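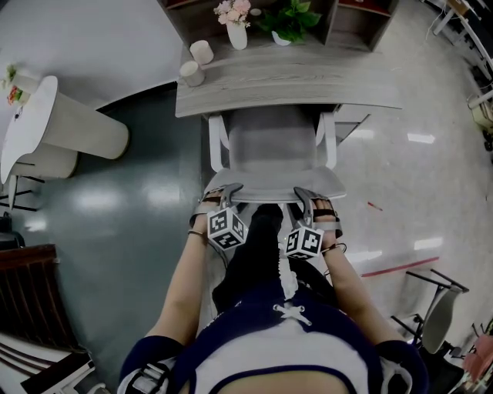

Progress report, September
Trodenden shared study room
From Shanthi Herath to Rachid El Fassi, Bednarek Fund

Hi Rachid,

You asked for something short and readable this time, so I'll try to keep it to the stuff you'd want to know before your visit!

The big news is that the study room is open, and people are using it. When I last wrote we had a bare floor and a pile of flat boxes in the hallway. Now we've got desks, chairs, shelves and a corner where you can sit and not work at all, and the door has been unlocked from 11 in the morning until closing time all month.

Chairs first, seeing as they ate up most of my summer. We went with the light gray ones with the upholstered back and the white tubular frame. Reda Shehata wanted the hard Plaswood stackers (cheaper, and you can hose them down, as he kept telling me), but we tried both kinds for a week and the padded ones won easily. They tuck in nicely too: the top of the backrest goes just under the edge of the desktop, so when everything is pushed in at night you get a clear walk through the room. We have 40 of them from Fividero, all paid for out of the furniture line. Three came with a wobbly leg and have gone back. Fividero says the replacements are on the truck, and I'll believe it when I'm sitting on one.

The desks are the ones you approved, with the gray-brown wood-grain top and the slight curve along the front. I was on the fence about that curve when we saw the catalog, but it's really comfortable to lean on and I've come around completely. Amr Lahlou put most of them together over two long evenings and only had one set of bolts left over, which he swears are spares.

Behind the desks we put in the open wooden shelving, and I love it. It was meant for books and folders, but we've kept some of the cubbies for nicer things. There's a white vase with pale pink flowers in one, and a leafy plant that is already spilling over its little white pot. I'd like to get a few more plants in before winter. That would come out of the small items money, so shout if you mind.

Over on the dark blue-gray floor we have the round white table with the fat pedestal. It was supposed to be for group work. Mostly people set their bags on it and talk, and I'm fine with that for now. Hazem Ait Ali thinks it should move closer to the window and he may be right, so we'll try it his way next month.

What's not done yet:

Lighting over the far desks. It's still too dim there after 5 in the afternoon. The electrician has quoted and I've sent you the quote separately.

Felt pads for the chair legs. We get a nasty scrape whenever somebody pulls a chair out fast, and the office underneath has let us know about it, twice. Pads are ordered.

A place for cups. People bring drinks in and leave the cups on the desks, so I want a tray and a small bin by the door.

On money, we're inside the budget for furniture and a little over on delivery. The full sheet is attached. So far 48 people have signed up for a key card, mostly from the evening classes, and Amr is keeping the list.

If you can come by in the afternoon you'll catch it at its busiest. Let me know what time suits you and I'll save you a chair!

Shanthi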